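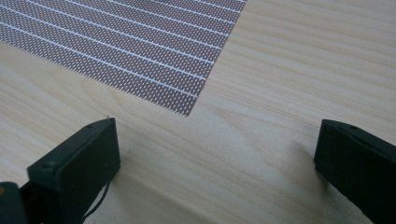
Heloísa Araújo thinks I was too kind to the council last time. She wrote to me that a petition rule which nobody can satisfy is the same as having no petition rule, and that I should say it clearly and stop hiding behind "it is complicated." She has a point, and I have been thinking about it for two weeks.

For readers who do not live here: the council of Wosholm wants to join our municipality with Nokthorpe, on the other side of the river. The law of our region permits this by a simple vote of both councils. It also permits the residents to ask for a referendum before the vote becomes final, if they collect 2495 valid signatures in 70 days. The number was fixed a long time ago, when Wosholm had more people than today, and it was never corrected.

I should say that I have no strong opinion about the merger. Nokthorpe has the better library and the worse roads. Maybe we would pay a little less for the water, maybe not. I moved here as an adult, I learned the language here, and I got my right to vote in local elections only some years ago, so I take these procedures more seriously than my neighbors do, who received them for free. What interests me in this matter is the way the signatures are checked.

The petition group delivered its sheets in August. By their own counting they had enough. The election office then struck out 755 signatures, and the petition failed. The office was correct to check, I want to be fair about that. Some people signed twice. Some people live in Iyamu and only work here, and I can imagine they signed in front of the bakery without reading the top of the page. But a large part was refused for the reason that the address on the sheet "does not correspond to the register," and when you ask what this means, you receive a surprising answer. If the register says Upper Mill Street 4, apartment 2, and you wrote Upper Mill Street 4, your signature is not valid.

I asked at the counter how many were refused only for the apartment number. The clerk was polite and told me that the reasons are not counted separately. I asked if a person whose signature is refused gets a letter. No letter. I asked if the person can come and show an identity card. The answer was that the law does not foresee it. I have heard this expression many times in my life in three different countries, and I still do not know a good reply to it.

So I read the law. It took me one evening, with a dictionary for two of the paragraphs. Article 9 says that the signer must give "name and place of residence in a form permitting identification." There is no word about apartments. The apartment rule comes from an internal instruction of the election office, and this instruction was not published on the website until after the sheets were delivered. Simone Rocha, who signed as the first name on the petition, asked for a copy during the collecting period and received it when there were nine days left.

At the last council meeting Themis Theodorakopoulos proposed three changes. The office would publish its checking rules before a collection begins. A resident whose signature is refused would get ten days to confirm it. And the number of signatures would become a percentage of the registered voters, so it goes down or up with the town. The mayor's side answered that the regional law decides this and the council has no power over it. For the percentage I believe that is right. For the first two I do not see it. An office that can write an instruction without the council can surely also write a better one.

The discussion lasted until almost eleven in the evening and then it was postponed. Solange Brandão made the only remark from the chair that I wrote down completely: "We should not need a lawyer to write our own address." After this the microphone was given to the next topic, the parking behind the Eterov building, and most of the public went home. I stayed for the parking also. It was not interesting.

A few of you asked me by email if there can be a new petition. Yes, but not on the same question within the same council term, and if the merger is voted before the winter there will be nothing left to ask. There is the possibility of a complaint to the regional court. The deadline for the complaint is one month after the decision, and the fee is 300, which you get back if you win. Simone Rocha told me that the group has not decided. I think they are tired. They stood outside for many weekends.

What I would like is smaller than a court case. I would like that the office opens the list of refused signatures to the people who are on it, each person only for his or her own line. I do not know if I am on that list. I wrote my address as I always write it, without the apartment, as it is on my electricity bill and on the letters the same office sends me when there is an election.

I have sent a written question about my own line. When I have the answer I will add it under this post.

Correction: in my earlier text I wrote that both councils must agree by two thirds. It is a simple majority. Thank you to Ismael Aguiar for the note.

Blog > Town and Council > Petitions

Filed under: local democracy, Wosholm, the merger, reading the law slowly

More from this blog
What the merger paper says about the schools
How to ask a question at a council meeting
Two libraries, one river
My first local election
Why the minutes arrive so late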